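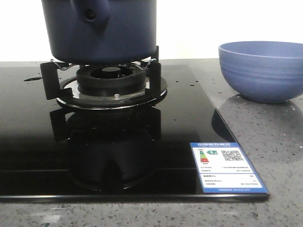 How often should you clean a gas cooktop? A quick wipe after every cooking day, and a proper cleaning with the supports off every couple of weeks.

Speaker notes, "Love Your Burners," Elberg kitchen evening, 30 minutes plus questions

Before starting

Lay out the cloths, the soft brush, the bowl for soapy water and the old toothbrush. Put the loose burner parts on the tray at the front so people can pick them up on the way in. Slides on, lights halfway up.

Opening (2 minutes)

Welcome! I get to talk about gas burners for half an hour and I could not be happier. Ask for a show of hands: who has taken the burner apart at home and then wondered which way round it goes back? (Most hands go up. Mine too, the first time.)

Say what we'll cover: what the parts are, how to clean them, glass, and pots. Questions any time, just shout.

The parts

Back to the first slide, the dark blue pot over the burner. Leave it up for this whole section.

Start with the burner head, the round black piece. Get people looking at the slots cut around the rim. I love these slots. They're where the flame comes out on a burner like this, and when a few get clogged you get that lopsided flame with a gap in it, which is the thing people write to me about more than anything else.

Then the shiny ring around the base. Stainless steel, wide and flat, and it takes the drips so the glass doesn't have to. Point to the little silver screw or pin at the front of the ring. Please don't start undoing things like that on your own stove before you've read the booklet! Plenty of them are meant to stay put.

Then the supports, the black prongs that come up on either side. Mention the thin silver wires running across the top, just under the pot. Cooktops differ a lot here, so look at your own before you buy any extra bits. Pass round the loose support from the tray. It's heavier than it looks, use two hands.

Someone always asks about the pot. It's navy, lovely color, and no, I don't sell them.

Cleaning, step by step

Gas off, every knob at off, and everything cold. Say this twice. Then wait a bit longer than you think you need to, the supports hold heat.

Lift off the supports and any parts your booklet says come off. Take a phone picture first if it's a stove you don't know.

Warm water and dish soap, soak for about 14 minutes. (People laugh at the 14. It's the length of the radio program I listen to while I do it. 10 is fine, 20 is fine.)

Brush the slots with the toothbrush, working outward. For stuck bits, a wooden toothpick. Not a metal pin, which can scratch or widen the slot, and not a toothpick that's already splintering, because then you've got wood in there and you're worse off than before. Ask me how I know.

Rinse, shake, dry. Then dry again! A damp burner head clicks and clicks and won't light, and people think they've broken it. Stand the parts on a towel and go have coffee.

When you put the head back, it should sit level and not rock. If it rocks, lift it and turn it a little until it drops into place.

DEMO: clean half of the tray burner with the brush, leave the other half, hold it up. Walk down the middle aisle so the back rows get to see it. Allow 5 minutes, it always runs over.

The glass

Black glass is gorgeous and it shows everything. Next slide.

Two cloths, one damp and one dry. Damp one first with a drop of soap, small circles, then the dry one straight across. Most of the streaks people complain about are leftover soap, so use less than you want to. No scouring powder, no steel wool.

Sugar is the big one. Jam season is coming up in July and boiled-over jam sets like concrete. Once the burner is off and the glass has cooled, lay a warm wet cloth on the spot and leave it there. Come back later and it usually slides off. So satisfying.

Pots

Wipe the bottom of the pot before it goes on. That's the whole tip and it saves more work than any of the others. Grease on the base bakes on, and some of it ends up on the supports too.

Check that the pot sits flat and steady on the prongs. Give it a gentle nudge with nothing in it. Small pots on wide supports are the usual trouble, so move them to a smaller burner. Keep handles turned in, away from the front edge and away from the next flame.

Flame size: keep it under the base. If it's licking up the sides you're heating the kitchen and scorching the handle.

If time is short

Skip the pots section, keep the glass. Never skip the drying part.

Questions that came up at Winell

Dishwasher for the supports? Check the booklet. Coated ones can go dull, and I do mine by hand.

Vinegar? Fine on the steel ring if you rinse it well. I wouldn't soak the burner head in it.

Yellow flame after cleaning? Turn it off, let it cool, check that the head is seated and dry. If it's still yellow, call a technician. Same with any smell of gas: don't touch the switches, get out and call from outside.

Handouts are by the door, one sheet, both sides. Tray parts come back to me, please, I was one short after the last talk.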